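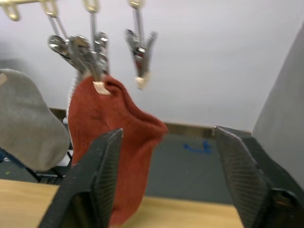
Rust-red knit sock on a metal clip rack.

Frequently Asked Questions: Sock and Small-Item Drying

The following information applies to residents of Nenness and Skukerik who use the shared drying rooms.

Where are the clip racks kept?
Clip racks are stored on the shelf beside the door of each drying room. Residents may borrow a maximum of 2 racks at one time and are asked to return them the same day.

Which items may be hung on a clip rack?
The racks are intended for socks, gloves, face cloths, underwear and similar small articles. Towels, jeans and other heavy items must be hung on the fixed lines.

How should knitted socks be hung?
Socks should be pegged at the cuff with the toe hanging down. Thick knits should be squeezed gently in a towel first and spaced apart so that air can circulate. Hand-knitted woollen socks may stretch under their own weight and are better dried flat.

Will the clips mark my clothing?
Clips fitted with pads should leave little or no mark on most fabrics. Please do not use a clip whose pad is missing. Place it in the repairs tray and notify the laundry office.

How long may items be left in the drying room?
Items may remain for 24 hours. Articles left longer will be moved to the unclaimed basket, where they are held until the end of the month.

I have lost one of a pair. What should I do?
Please check the unclaimed basket, then the rubber seal of the washing machine. If the sock is not found, a lost property form may be completed at the laundry office. A description of the colour and size is helpful.

May I bring my own rack?
Yes. Personal racks must be labelled with the unit number and must not be hung from sprinkler pipes or light fittings.

Are the drying rooms open in winter?
Yes. Heating is provided from May, and the rooms close at 10 pm throughout the year.

Related questions
Washing machine bookings
Care of woollens
Lost property at Kovine

Home | Residents | Laundry | Forms | Contact

Amano Residential Services. Laundry office: extension 765. Back to top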